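Trokeo Set-Up Guide, Section 2: Before You Buy
Planning, budgeting and measuring for a full-size unit

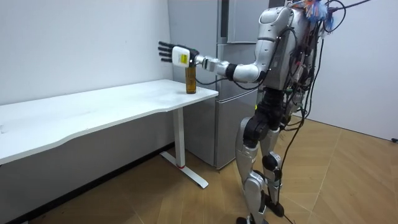 Kirstin Moncrieff wrote to us after the last edition to say that she had followed Section 3 to the letter and wished somebody had put a Section 2 in front of it, preferably one with prices. She had ordered the unit, cleared a room for it, and then learned that the arm she had chosen came without a hand. We have moved the money to the front.

Read this section with a pencil and the person who signs the checks. It applies to any standing unit with two legs and at least one working hand, bought new or secondhand. If you already have a crate in the hallway, skip to 2.4 and breathe slowly.

2.1 Decide what it will do

1. Write down one task, in one sentence. "Pick up a bottle from a desk" is a task. "Help out in the kitchen" is a wish.
2. Under it, write the heaviest object involved, full. People weigh the empty bottle.
3. Write down the narrowest object too. A four-fingered hand that closes nicely on a bottle may have no interest in a teaspoon.
4. Note how high the object sits. Reach charts are drawn from the shoulder, and the figure in the large type is the one with the arm straight out, where it can lift the least.
5. Show the sentence to someone who will use the room. If they add a second task, start a second sheet.

Note: Kenneth Moffat, who edits this guide, began with a list of 17 tasks. The unit he bought does two of them. He describes himself as satisfied.

2.2 Build the budget

Suppliers quote for the body. You will be paying for the body, the hand, the spare hand, the software seat, the delivery, and a desk that doesn't wobble. Fill in every line below, even when the answer is zero, and be suspicious of zero.

Body, with legs and one arm: as quoted
Second arm: as quoted, if you need it (see 2.1, step 1)
Hand: as quoted, per hand
Finger set, spare: $667
Cable and connector kit: $800
Annual service visit, including travel: $3,000
Training for two people: ask
Desk, stand or table: whatever you have, provided it passes 2.3

CAUTION: Do not take the spare finger set off the list to make the total look friendlier. Fingers are the part that meets the world first. The Pirkerer price sheet puts them on the last page, below the branded mugs.

Note: "Hand-ready" in a quotation means there is a place to attach a hand. "Hand-equipped" means there is a hand. Get the second word in writing.

When you have a total, put it away until Tuesday, then look at it again with the service visit multiplied by the number of years you plan to keep the unit. This is the number to take to your meeting.

2.3 Measure the room

1. Measure the doorway, then the crate. The crate is bigger than the unit and has no sense of humor about corners.
2. Mark the standing position on the floor with tape. Leave a full arm's length clear in front and enough room behind for a person to reach the back panels and the cables. You will be back there more than you expect.
3. Check the floor. Wood planks, tile and sealed concrete are all workable. Thick carpet is not, and rugs should go to another room before delivery day.
4. Push down on the desk at the end where the unit will reach. If it dips or rocks, choose another desk or brace this one.
5. Look at the desk feet. A T-shaped foot can stick out into the spot where you want the robot's own foot to go. Move the tape, or move the desk.
6. Open every nearby door as wide as it goes, including the refrigerator. The drawer at the bottom counts.

CAUTION: Trailing cables must not cross the standing position or any route people walk. If the bundle hangs as far as the floor, plan how to secure it before the first powered move, and add the clips to your cable kit order.

Note: You may be tempted to tidy the wiring at the head for the sake of visitors. Covers are sold separately. They also come off every time you need to get at a connector, so buy the kind with thumbscrews.

2.4 Plan the first week

1. Book two people for the delivery and keep them for the whole day. The van arrives at 8 a.m. or at some other time.
2. Check the contents against the quotation before the driver leaves. Open the hand box.
3. Budget for consumable test objects. Plastic first. Move up to glass when the hand has completed a full day on plastic without a drop, and fill the glass only when you are ready to mop.
4. Clear everything off the desk except the one object being used. Laptops have a way of drifting back.
5. Keep a log of stoppages from the first hour. The service engineer will ask for it, and "it did the thing again" is hard to bill under warranty.

CAUTION: Keep people out of arm's reach while the unit is powered, including when it is standing still with its hand out and looks as if it is thinking.

2.5 Buying secondhand

Secondhand units can be good value. Lindiwe Mtshali outfitted the Dirkirville workshop with two of them and spent the difference on service visits, and she would do the same again with a better trailer.

1. Ask for the joint hours, by joint. Knees and wrists age differently.
2. Ask to see it stand, reach, hold and let go. Sellers like to demonstrate the first three.
3. Read every label on the hand and photograph it. Part numbers change between production runs and the replacement fingers may not fit.
4. Confirm that the software seat can be transferred to you. If it can't, add the price of a new one to the asking price and see whether you still feel lucky.
5. Get the original crate. A new one costs more than you think a box should.

Continue to Section 3, Unpacking and First Stand, once the budget sheet is signed.

Related items
Section 3: Unpacking and First Stand
Section 5: Hands, Fingers and Replacement Parts
Budget sheet, blank, for printing
Lease or buy? Notes by Kerstin Buschmann
Niven floor tape and cable clips: sizes and ordering
Service log, first week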